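Packaging and Everyday Design, Unit 4: Color as a Signal

Welcome back! Last week was shape, and this week we get to color, my favorite part of the course. Before a shopper reads a single word, color has already told them something about flavor, strength or price. Read the Koubek chapter first, then come back to these notes.

Start with value, meaning how light or dark a color is. Squint at any shelf and hue drops away while value stays.

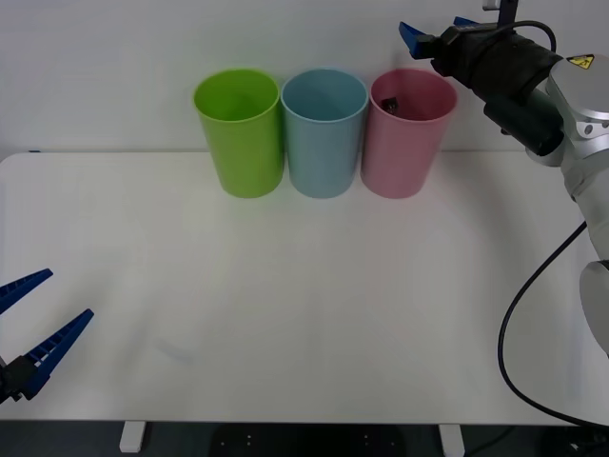
Fig. 4.1. Green, light blue and pink in plastic cups.

Pastels sit close together in value, so they look calm as a group. The Multaso yogurt line used this well: 2 fruit flavors, both pale, with one deep purple lid for the new one. Your eye goes straight to the lid!

Now for the field exercise. Last year's class logged 1,137 packages in the grocery aisles, more than 800 of them food, and the notes they brought back were a joy to read. 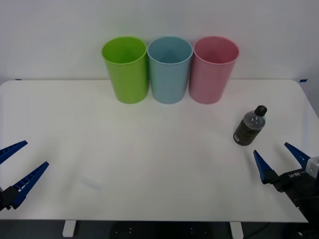 Cluvatitz, February

Work in pairs and pick one aisle. Write down the main color of each package, then the color of its cap or lid. Caps get ignored in most textbooks (a real shame), and they're often the only part you see from above.

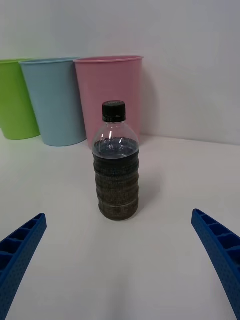
Fig. 4.2. Clear bottle, black ridged cap, dark liquid.

With clear packaging the product itself becomes the color, and it changes as the level drops – so a designer has to plan for the half-used package too. Custodico's clear soap refill is a great case to argue over, and we'll do that in section.
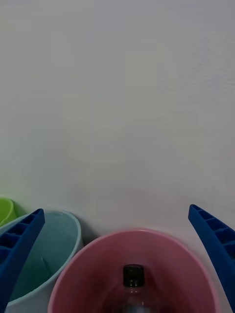 Bring your tally sheet and 2 labels you'd love to redesign. Colored pencils are fine, and so is a phone sketch. For next time, read the pages on contrast and try the squint test at home – your kitchen cupboard will do nicely.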